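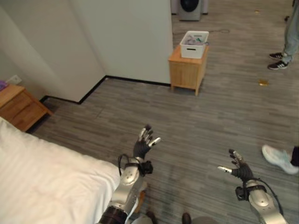 Bedroom bay, both hands open over the floor.

Vosthorpe bench notebook, equipment planning, March

The purpose of this entry is to record the items to be carried into the equipment request for the coming budget period. The bedding work in the bedroom bay is the basis for the request. Amounts are kept in the budget sheet and are not repeated here.

1. Hands. The present pair is to be kept in service. The request covers 2 spare hands, one left and one right, from Senlow. The quoted lead time is nine weeks. The order should therefore be placed before the arm service is booked, so that both fall in the same pause in the work. Fingertips are quoted separately. The request should list 32 of them as a consumable line. Last period they were entered under repairs, and the line was sent back twice.

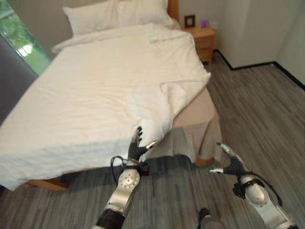

Left hand holding the hanging corner of the duvet, right hand empty.

2. Bedding. Duvets have so far been bought one at a time from petty funds. This is to stop. A single purchase covering duvets, pillows, and spare skirts is proposed, all plain and pale, to match what is on the bed now. Colleagues have asked for a dark set as well. The question is left open until the camera settings have been reviewed, and no money is held for it.

The bed itself is adequate. A second bed of a different height would be useful for duvet work but would take up the floor now needed for turning. It is deferred to the Kodville move, if that goes ahead.

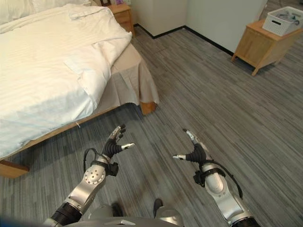 Tamsin Orrell
Equipment Planning Lead, Domestic Manipulation Group

3. Wrist cables. The cable stands out from the wrist in a loop on the left arm and trails down the outside of the forearm on the right. Bakke offers a closer-fitting cable guide and has quoted for a set of four. I recommend one set on trial for the left arm and right arm together, with the remainder held as spares. Please do not order sleeves from the general catalog in the meantime. The bore must be checked against the wrist strap first, and this has not been done.

4. Service. The arm service agreement has 13 weeks left to run. Renewal on the same terms is assumed in the sheet. Senlow has mentioned a combined agreement for arms and hands but has not put it in writing. It should not be relied on for planning.

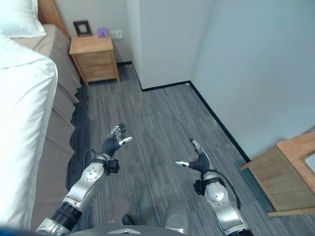 Bedside floor area with the desk and laptop at right.

5. Room. The desk is to be moved out of the bay if a wall shelf can be fitted in its place. Facilities at Vosthorpe require a written request for any fixing to the walls. The cost falls on their budget, the shelf on ours. The nightstand stays.

Open points
Written terms from Senlow on the combined agreement.
Bore of the Bakke guide against the strap.
Whether delivery goes to Vosthorpe or is held for Kodville.
Storage for spare bedding. The cupboard in the corridor is almost full, and the lower shelf is reserved for batteries.

Additions to this list should be entered below with initials before the sheet is submitted.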